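Billstead Order Books: Wallpaper and Floor Covering Orders

README for the data files

Summary

The Billstead Order Books data set is a line-by-line transcription of two order books kept by a wallpaper and floor covering shop in the town of Prammont. It has 1,149 orders. Each row is one order as the clerk wrote it, with a set of cleaned-up columns next to the original wording.

The books cover wallpaper, borders, paste, sheet flooring, floor tiles, underlay and edging strips. Paint was sold at the same counter but went into a separate book that has not been found. A few paint orders slipped into these pages anyway and are kept, with the category set to "other".

The data may be of use to people who study home decorating, small shop trade, or the way pattern names are passed around and changed. It has also been used to practice cleaning messy text, which it is good for. The clerks spelled the same pattern in many ways and used ditto marks freely.

What is in the folder

orders.csv - one row per order, the main file
patterns.csv - one row per pattern name after cleanup, 194 in all
rooms.csv - the short list of room names used in the room column
units.csv - unit abbreviations found in the books and what they stand for
changes.txt - what changed between releases
page_notes.txt - notes on torn, stained or hard-to-read pages

All of the files are plain text in UTF-8. The csv files use commas, with double quotes around any field that has a comma in it. Line endings are the Unix kind. Spreadsheet programs sometimes turn stock numbers such as 04-06 into dates when they open the file, so import the stock_no column as text.

Where the books came from

The shop traded as Billstead, first from a front room and later from a double storefront near the Prammont freight depot. When it closed, the order books went out with a box of sample cards and ended up in a house sale. The sample cards were sold separately and are not part of this release.

Book A is a bound ledger with ruled columns. Book B is a cheaper stitched notebook, and the clerk had to draw the columns by hand. Together they run to some 300 pages, counting blank ones. Book B starts before Book A is full, and for a while both were in use. It looks as if one stayed at the counter and the other went out with the person who measured rooms. The same order sometimes turns up in both, and those pairs are marked in the duplicate_of column. They were not merged, as the two versions often disagree on the amount.

How it was transcribed

Every page was typed up twice, with a gap of at least a week between the first pass and the second. The two versions were then compared by script and each difference was settled by going back to the page. Where the page did not settle it, the reading is followed by a question mark in square brackets in the original_text column, and the uncertain column is set to 1.

Original spelling, capitals and abbreviations are kept in original_text. Line breaks inside an entry are replaced by a slash. Words that were crossed out but can still be read are put in curly braces. Ditto marks are kept as they stand in original_text and filled in from the line above in the cleaned columns. Some of the ditto marks clearly point at the wrong line, such as paste ordered by the yard, and in those rows the cleaned value is left empty. 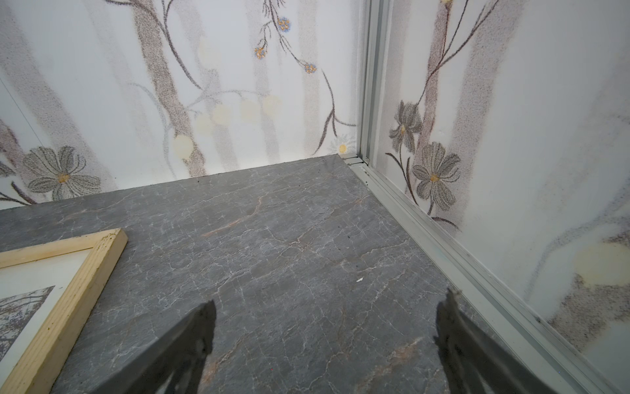
Handling of prices took longer than everything else put together. Book A gives a price for the whole order, while Book B gives a price per roll or per yard about as often as it gives a total. Where the amount and the unit price are both present, the total was worked out and put in total_calc. Where the clerk wrote a total, that figure is in total_written. The two do not always match, even after allowing for rounding, and the gap was left alone. There may have been a discount for regular customers or for the ends of rolls, but neither book says so.

Columns in orders.csv

order_id - letter of the book, page number, and line on the page, joined by hyphens
book - A or B
page - page number as stamped or penciled; pages without a number take the number of the page before plus a letter
month - month only, where given, as a word (July); blank if the clerk wrote nothing
weekday - as written, spelled out in full
category - wallpaper, border, paste, sheet, tile, underlay, edging, other
pattern_raw - pattern name as written
pattern - pattern name after cleanup, matching patterns.csv
color_raw - color words as written
stock_no - stock number, kept as text
amount - number ordered, decimals allowed
unit - roll, half roll, yard, square yard, piece, tin, packet
total_written - total in the clerk's hand
total_calc - total worked out from unit price and amount
room - cleaned room name, matching rooms.csv
remarks - any note in the margin or under the entry
duplicate_of - order_id of the matching entry in the other book
uncertain - 1 if any part of the reading is in doubt, otherwise 0
original_text - the whole entry as written

Blank means that the book gives nothing. The letters NR mean that something was written but could not be read. Please keep the two apart in any analysis, as NR is much more common in Book B and treating it as blank makes that book look emptier than it is.

Pattern names

Most pattern names are short and describe the design in a general way: Small Rose, Trellis, White Sprig, Gray Marble, Red Brick, Ivy and Bird. Others seem to come from the makers' sample cards. A third group is the clerk's own shorthand, such as "the one in the window" or "same as her sister's". These have been kept in pattern_raw with the pattern column left blank, except in the few cases where a stock number gives the pattern away.

Cleanup joined spelling variants under one name. Marble, Marbel, Marb. and Mble are all treated as Marble, with the color word in front if there was one. Joining stopped there. Gray Marble and Gray Marble Veined were kept as two patterns, as they carry different stock numbers and are never mixed in one order. Users who want broader groups can use the family column in patterns.csv, which sorts the names into floral, stripe, geometric, marble, wood, brick, plain and unknown. The family was given on the name alone. A pattern called Meadow might have been a floral or a plain green, so it is listed as unknown.

Rooms

The clerks noted the room in a little under half of the entries. Front room, parlor and best room are kept as three separate values. They may well mean the same room, but the choice of word seems to follow the customer and not the clerk, which could matter to someone. Hall covers hall, passage and lobby. Kitchen and scullery are separate. Landing is used both for landings and for stairs.

Wallpaper and flooring for the same room were often ordered on the same day. No column links these orders. To find them, sort by book, page and line and look for neighboring rows with the same room, but be careful with pages where several customers were served one after another.

Customer details

Customers' names and street addresses were in the books and have been taken out of every column, including original_text and remarks. A removed name is replaced by [name] and a removed address by [address]. There is no customer number, so repeat customers cannot be followed from one order to the next. Trade customers are marked [trade] in place of [name]. Requests for the names will be turned down.

Known problems

The bottom corners of Book A are water-stained toward the back, and the totals on those pages are mostly NR.

One gathering is loose in Book B and may be in the wrong place. It was transcribed in the order in which it was found. The months on it run backward compared with the pages on either side.

Rolls were not all one length. A half roll in Book A may be half of a longer roll than the one in Book B, so do not convert rolls to square yards without more information.

Tuesday is heavily overrepresented in the weekday column. The usual explanation would be a delivery day, with orders being written up when the goods came in. Do not read it as the day on which people shopped.

Edging strips were sometimes sold with sheet flooring at no charge and sometimes not written down at all. Counts of edging are too low by an unknown amount.

Tools

The comparison between the two typed passes was done with Plurero, a small script that lines up two text files entry by entry and lists where they differ. It is not included here. Any ordinary file comparison program will do the same job on files of this size, though entries that were split over two lines need to be joined first.

Changes

Version 2 fixes the unit column for orders of paste, where tins and packets had been swapped on several pages. It also adds the family column to patterns.csv and splits total into total_written and total_calc. Scripts written for the first version will need the new column names. The order_id values have not changed.

Use and citation

The transcription may be used and shared for any purpose, with credit. Please cite it as: Adeleke, Billstead Order Books: Wallpaper and Floor Covering Orders, version 2.

Corrections are welcome. Send the order_id, the column, the present value and the value you think is right. Corrections to pattern names should say whether they rest on the entry itself or on a sample card, and if a card, what is printed on the back of it.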